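Robots at the Brokitz shop

Hi all! I finally got my photos off my phone, so welcome to the gallery from our first stretch with the arms. We repack 56 kinds of household goods here, and I did most of the folding by hand until June (my thumbs remember every one of them).

The fabric bench

Both arms on the job, the left one at the rim of the white cloth piece and the right one with the long pole. I used to wrestle these by myself!

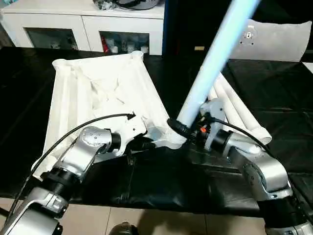

What changed for us

My day is more checking and less bending now. Wayne Lambert moved over from packing to run the bench, took 25 hours of training and got a raise out of it, which he will happily tell you about. We still argue over who handles the tricky orders, and the Yeoman boxes are all done by hand. More photos when the second bench opens at Drorkton!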